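Deltska open day at the Varumville building, who went?

kmnguni
Posted 10:13 am
Went over to the Deltska open day in November and finally got my pictures off the phone. They had the two-arm table running most of the afternoon. You sign in at the front desk, they give you a sticker, and then you can stand at the tape as long as you want. Posting two.

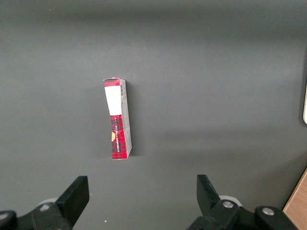
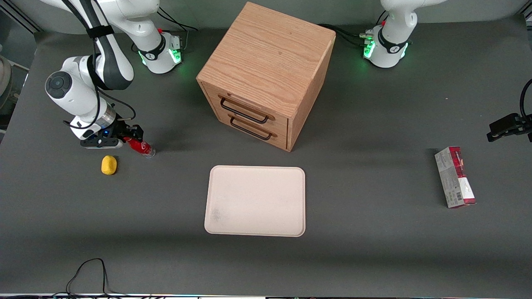

Plaid box from the gripper's side, then the main table with the can in the right arm.

I stayed for 2 full sessions. Arnel Dumlao did the talking for the first one and Humaira Malik took the second. Hers was better if you wanted to know how the thing is set up.

jmengal
Posted 10:40 am
I was there too, probably in the later group. Did they ever say how many runs they have? I heard 354 from one guy and 453 from another.

kmnguni
Posted 10:52 am
453 total, 354 they kept. Humaira had both numbers on her handout.

oldpress_tech
Posted 11:31 am
I'll be the grump. I drove in from Kistatthorpe for this and it was a soda can and a cabinet with two drawers. I've run palletizers for 13 years. Any of them would have cleared that table before the arm made up its mind. If you invite the public, show them something a plant could use.

y_moradi
Posted 11:58 am
Your palletizer needs the same case in the same spot every time. The can, the sponge and the boxes are all different shapes, and one of them is soft. Try that with your end tooling.

oldpress_tech
Posted 12:09 pm
We'd change the tooling. Takes ten minutes.

y_moradi
Posted 12:15 pm
For each item? That's my point.

jmengal
Posted 12:34 pm
I'm in between on this. It was slow, no argument. In my group it missed a pick, backed off and went in again without anyone touching it, and I'd pay for that at work. But I asked Arnel about cycle time and he moved on to the next question.

minhas_line4
Posted 1:20 pm
We had Deltska out to Minhas last spring to look at a kitting job. They told us straight that they weren't ready for our rate and to call back in a year. I respected that. Didn't get to the open day, so thanks for the pictures. Is that a plain parallel gripper on the can? I figured they'd be using suction by now.

kmnguni
Posted 1:37 pm
Parallel jaw, yes. Somebody asked about suction and Humaira said they have a cup in a drawer somewhere but all the runs so far are with the fingers.

oldpress_tech
Posted 2:02 pm
OK, the retry thing I didn't see. I left after the first session. Still think they should post the cycle time.

y_moradi
Posted 2:11 pm
Agree with you there.

jmengal
Posted 2:45 pm
Anybody know if they're doing another one? My supervisor wants to go, and parking was full by noon so we'd come early.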